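Visit to the Clurnside manipulation lab: notes on gripper-mounted demonstration data

The Clurnside group opened its lab for an afternoon in April, mainly to people already working on imitation learning. The talks covered one method and one set of results, both under the internal name Tumgate. I went because we have been trying to collect demonstrations by teleoperation and the rate is poor. These notes cover the collection procedure, the filtering step and the evaluation numbers, in that order.

Collection

Tumgate demonstrations are recorded without a robot. Operators hold a gripper with the same finger geometry as the one on the arm, and a wide-angle camera on the gripper records what the arm's own wrist camera would see later. Pose is recovered offline from the video and the inertial data. Gripper width is read from markers on the fingers. The argument is the usual one: if the observation at training time and at deployment come from the same viewpoint, the embodiment gap is mostly kinematic and can be handled by rejecting trajectories the arm cannot reach.

The first tasks were single-operator. The newer work, which took up most of the afternoon, has two operators at one table, each with a gripper, working on a shared set of objects. Each stream is stored as a separate demonstration, with a shared clock. The point is to get training data in which another agent is moving in view and changing the state of the objects. A policy trained only on solo recordings tends to stall when a second hand enters, and the group showed several rollouts of this. The arm stopped over the table and oscillated by a few millimeters until the run timed out.

Objects are packaged snacks. The reasons given were practical. Film packets deform, reflect light badly and have no fixed grasp point, so a policy that memorizes a grasp pose fails quickly. They are also easy to replace. The target in the task we were shown is a cutting board, with packets lying on the table in no set arrangement.

Filtering

The raw set for the two-operator task was 4,000 demonstrations. After filtering, 3,287 remained. Rejections fall into lost tracking, unreachable poses, and what the group calls contested objects, where both grippers close on the same packet within a short window. The last category was removed by hand. I asked whether contested grasps might be useful as negative examples. The answer was that they had tried it with the Zukon policy, their earlier model, and it learned to avoid any packet near the other gripper, including packets at rest.

Tracking loss was the largest category. It is worst when the other operator's arm fills a large part of the view, because the moving region then carries many of the visual features and the pose estimator locks to it. The present fix is a mask over the other person, generated before pose estimation. The mask is used for tracking only, and the policy still receives the full view.

Evaluation

The new model is called Chornovol. It is a diffusion policy with a short observation history and a second encoder for motion in the periphery. It was tested over 1,080 rollouts, divided evenly between solo and shared conditions. In the solo condition it matched Zukon within the error bars. In the shared condition it placed the packet on the board clearly more often, and the stalling seen earlier was rare. The group did not want the per-condition rates quoted before the paper is out, so I leave them out.

The ablation was the more useful slide. Removing the peripheral encoder cost less than expected. Removing the shared-table demonstrations and keeping the encoder cost nearly everything. Most of the gain is therefore in the data.
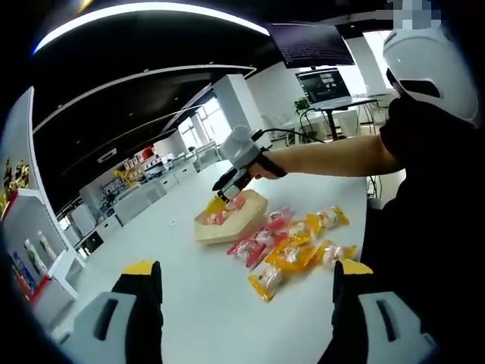
Daryna Sydorenko objected to that reading during the discussion. In her view the ablation compares training sets that differ in clutter as well as in the presence of a second operator, and a fair control would be solo demonstrations with an equally busy background. The group agreed that the control is missing and said it is planned with the same operators and the same packets.

I would add a smaller concern. All shared demonstrations had cooperative operators who had been told the goal. How the policy behaves beside someone with a different goal was not tested.

Practical points

The pose pipeline runs overnight on one workstation. Calibration is repeated at the start of each session and whenever a finger is changed. The finger tips wear, and a worn tip shifts the width reading enough to matter on thin film. Code for the filtering stage will be released with the paper; the contested-object labels may follow separately. Slides go to attendees on request.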